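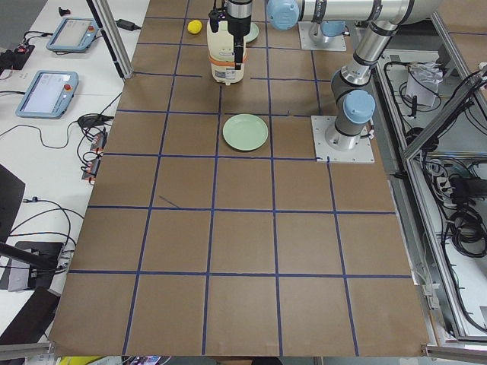
Brown paper and blue tape on a tabletop.

Shares 208 | Comments 32

The blue tape came off the kitchen floor in July. Teodor Furtună had put it down four months earlier, when he and his wife were still arguing over where the counter should go, and by the time the cabinets were ordered the dog had chewed one corner of the future pantry.

Furtună plans kitchens in Ondthorpe, a town where most of the houses went up in the same decade and most of the kitchens are too small for the people using them. He draws his plans on a computer like everyone else in the trade. Then he goes to the house with a roll of painter's tape and lays the whole room out at full size, and asks the family to cook dinner in it.

"People can't read a floor plan," he says. "They say they can. They nod. Then the cabinets arrive and they ask why the fridge opens into the doorway."

Taping out a room is an old habit among set builders and shop fitters. It has been slower to reach ordinary homes, where a remodel is still mostly sold from a screen. A rendering shows a wide, bright room from a corner no one will ever stand in. It does not show what happens at 6 p.m. when one person is draining pasta and another wants a glass of water.

Furtună's trial dinners take place on a weeknight, usually a Thursday, with folding tables standing in for counters. He sits against the wall and writes down where people bump into each other. The Cairns Street house, which he finished last winter, had been drawn with a large island. At the trial dinner the two teenagers kept cutting through the tape where the island was supposed to be. He moved it, they cut through it again, and in the end the family bought a narrow table on wheels and put the money toward windows.

Storage gets the same treatment. Before he draws a single drawer, he asks clients to take out everything they used that week and leave it on the table. The pile is nearly always smaller than they expect. The rest of what is in the cabinets – the fondue set, the second blender, the cake stands – can go up high or out to the garage, and the drawers nearest the stove can be given over to the things that get picked up every day. 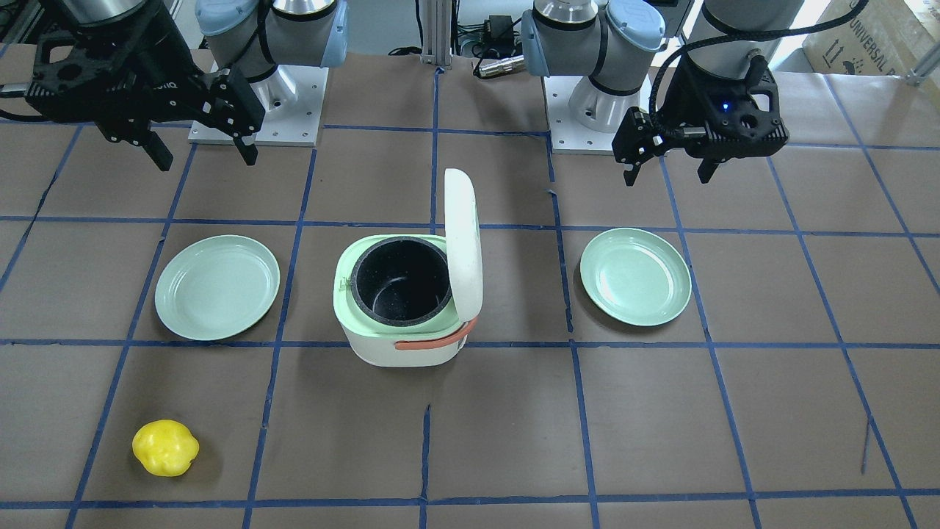 The cost of skipping all this is easy to find in his files. One couple came to him after another firm had put in a run of base cabinets that blocked a heating vent. Moving the run cost them $1,833, and the new counter had a seam where the old one had none. Another client paid $1,807 to shift a sink that had been placed exactly where she asked for it. She is left-handed, and the dishwasher was on the wrong side.

A trial dinner costs a roll of tape and an evening. Furtună does not charge for it separately, though he admits he builds it into the fee. He lost a few jobs over it early on. Some clients thought it looked amateurish, and one man told him he was paying for drawings and would like to see some.

Larger companies have their own answer. Aselero, a showroom two exits down the highway, has a back room with movable walls where customers can walk through a rough copy of their kitchen. Furtună has been and thinks it is well done. His complaint is that the light is wrong. At home the sun comes in low over the sink at breakfast, and a person who has washed dishes there for ten years leans to one side without noticing. Clients don't lean in a showroom.

He has a few rules for anyone who wants to try it alone. Use painter's tape and pull it up within a couple of weeks, or it will leave glue on a varnished floor. Mark the doors open as well as closed, including the oven and the dishwasher. Stack boxes to counter height wherever you can, as it is too easy to step over a line. Cook something with at least three pans.

His own kitchen is nearly done. The counter ended up under the window, where his wife wanted it, and the pantry is a foot shorter than planned. The cabinet doors, in a gray-green from the Lulance range, are stacked in the hall waiting for hinges.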